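Visit to the Druris test kitchen in Storkthorpe

I went to Storkthorpe in March with a small group from our service workshop in Zonby. We repair food machines, mostly slicers and dough mixers, and we had been invited to see how Druris tests its kitchen robot before it is sold. The train was late, so we missed the coffee and went straight into the hall.

The first part was the usual one. We got visitor badges and shoe covers, and a person from the test team showed us the long bench where the arms run day and night. There are 20 arms on this bench. Each one lifts a weight of 225 grams, turns it and puts it down. It was noisier than I expected.

After this we came to the part I had travelled for. In the winter one of the arms had failed during a wiping test, and Druris had agreed to speak openly about it. The task was simple: pick up a cloth, wipe the worktop, fold the cloth, put it away. The arm had done it many times. Then one evening the cloth caught on the handle of a knife, and the gripper did not notice. The arm finished its movement at full speed and the knife was thrown off the worktop. It landed 68 centimetres from the safety line, on the inner side. No person was hurt, but the whole programme was stopped the same night.

The explanation took most of an hour. The gripper is made by Rissanen and it measures force only in the closing direction. If something pulls sideways, the sensor sees almost nothing. The software also had a rule that a cloth is always light, so a small extra load was treated as noise. Each of these was known before, in two different teams, but they had not been put together on one page.

The answer of Druris was to go back to human hands for a while. They now study how people handle a cloth in an ordinary kitchen, with ordinary things lying near, and they compare it with what the arm did.
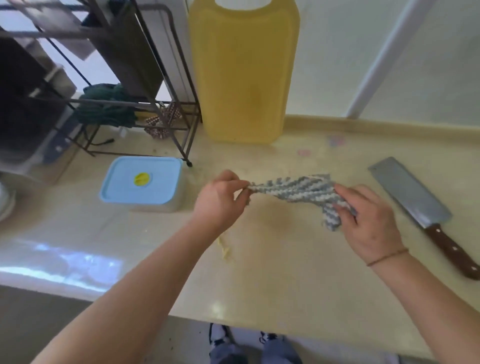

Cloth handling by hand, with a knife on the worktop.

I asked if it would not be easier to forbid knives in the working area. They said this was the first measure, and it is still in force for the arms. But a customer will leave a knife out sooner or later, so the arm must also be able to feel that the cloth is stuck. The new version stops after 36 milliseconds of sideways pull. We saw it with a wooden spoon tied to the cloth – it stopped in nearly all the trials, and in one it did not. I was glad that they did not hide this one.

For our own workshop I noted two points. We also test our guards with an empty table, and we also keep the fault list of the mechanics apart from the one of the electricians. I have asked that we look at both lists together before the summer.

Lunch was in the canteen, and we took the train back at four o'clock.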